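What the robot took off my hands

October 2019

Share this post 14 shares 6 comments

My brother-in-law asked me at dinner whether the robot had taken my job yet. He asks every time. I've started telling him it took the part of my job I could do while thinking about something else, and that I'm not sure I'm better off, and then he changes the subject to his boat.

So I'll write the long answer and he can read it if he wants.

I work at Fellier. We machine and finish small metal parts and ship them in kits to people who put them into bigger things. I've been there 17 years, most of it in what we call infeed, which means getting pieces out of the bin they arrive in and onto whatever machine wants them next. If you've never done it, it's about as hard as unloading a dishwasher. If you do it for a whole shift it's as hard as unloading a dishwasher for a whole shift. My left shoulder clicks. I have opinions about gloves.

In August they told us we were getting a picking cell. The company that sells the software is called Clarimmont, and they sent a man with a very clean laptop who stood up in the break room and showed us slides. One slide had a picture of a woman smiling at a tablet. It said "From lifting to leading." I wrote that down on my hand so I'd remember it, and I've been annoyed about it since.

What he said was that nobody would lose a job. The infeed crew was 20 people across the shifts, and all 20 would be "redeployed to higher value tasks." Someone in the back asked what the tasks were. He said that would be a conversation with our leadership. Our leadership was sitting right next to him eating a muffin and did not start the conversation.

I want to be fair. Nobody has been let go. That was true when he said it and it's true tonight. But three people have left on their own since the summer and not one of them has been replaced, and if you want to tell me those are two different things you can come and say it to me at the end of a double.

Here is how the cell works now. A bin goes in. A camera looks into it. The software decides which piece it likes best, the arm goes down and gets it, and the piece comes out and goes on the fixture. When that runs well, it runs well. I'll admit that I stood and watched it the first morning like everybody else did. It's strange to see something do the exact thing your hands do, only without any hurry and without ever stopping to scratch its nose.

When it doesn't run well, a light goes on and a person walks over. For most of the last month, that person has been me.

My title is now cell attendant. I got a different color badge. The pay is the same, which I asked about and was told was "under review." What I do is wait for the light. A piece has slid into a corner, or two of them are lying against each other in a way the software can't make up its mind about, and I open the gate, reach in, move one piece over about the width of my thumb, close the gate, and press the button. Then I fill in the sheet.

The sheet was my own idea, because Clarimmont's screen has a number on it called autonomy and I didn't care for it. It's always up in the nineties. It was in the nineties on a day when I'd been to that gate so often that I'd stopped bothering to sit down. So I got a clipboard and made a mark each time. By the end of that week I had 129 marks.

I took it to Shahla Mazandarani, our process engineer, and the only person in the building who reads things you hand her. She didn't argue with the sheet. She asked the Clarimmont people how they count, and the answer was that if the attendant clears the stop fast enough, the system doesn't log it as a stop. It logs it as a pause. So the quicker I am, the better the robot looks. I have been making that number. I asked if I could have it on my review.

Shahla's view is that this is what the first few months are like and the stops will come down. She's been through it before at Tosthorpe, where she worked until she came to us, and she says it did get better there. I asked what happened to the attendants when it got better. She thought about it, which I appreciated, and said they had fewer of them.

So that's the deal as I understand it. I help it learn where the hard ones are, and the reward for doing that well is that I'm needed less. I don't say this to be dramatic. I've trained new hires who went on to get the day shift I wanted, so it's not as though the feeling is new. But a new hire would at least buy you a coffee.

Now for the other side. My shoulder is better. I noticed it when I was getting a pan down from the top shelf at home and it didn't click. I sleep on that side again. Jitaru, who worked next to me for years and whose back was worse than my shoulder ever was, says he'd marry the thing. He has moved over to inspection, he sits on a proper stool, and he's good at it. If you asked him to write this post it would be four lines long and cheerful. 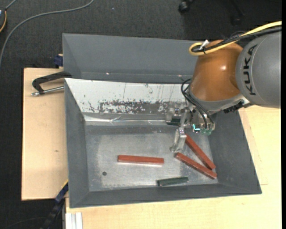
And I notice that when I complain, I'm not asking to go back. I don't want the lifting back. I'd be a fool to. What I miss is harder to explain to somebody like my brother-in-law. There used to be four of us along that line and we talked all day. Ball games, kids, whose car was making what noise. The work didn't need our heads, so our heads were free for each other. Now there's one of me and a fence, and the work still doesn't need my head except that it needs me to be listening for it the entire time. I can't get into a story. I can't even get into a radio show. I come home less sore and more tired, and I don't know which box that goes in on the wellness survey.

They did send us a wellness survey. It had a question about whether I felt "empowered by new technology," on a scale from strongly disagree to strongly agree. I picked the middle one, since I'd like the new badge to turn into new money at some point.

There's also what we knew. I could tell from the sound of a bin being set down whether it had been packed by the good shift or the other one. I knew which pieces to take first so the rest wouldn't shift on me. Clarimmont never asked any of us about that before they set up. They asked afterward, when the thing kept stopping, and then they called it a "knowledge capture session" and gave us sandwiches. I told them most of it. I kept a couple of things back, and I'm not proud of that, but I'm not very sorry either.

What I'd like is pretty plain. I'd like the stops counted, all of them, including the ones I'm quick about. I'd like somebody to write down what the attendant job pays and what it turns into. I'd like two of us on the cell instead of one, and I know perfectly well that two people at the gate ruins the arithmetic that paid for it. Shahla says she'll bring up the first one. She's been straight with me so far, so I believe she'll bring it up. What happens to it after that is up to the man with the muffin.

There's talk of a second cell in the spring, for the heavier parts. They've asked me if I want to be "involved early." I said I'd want to see the job in writing first. I haven't heard back, but it's only been two weeks and they may be having trouble with the printer again.

Anyway, the clipboard is still hanging on the fence. The evening attendant has started using it too, and he marks his in red so we can tell whose are whose.

6 comments Share Older post Newer post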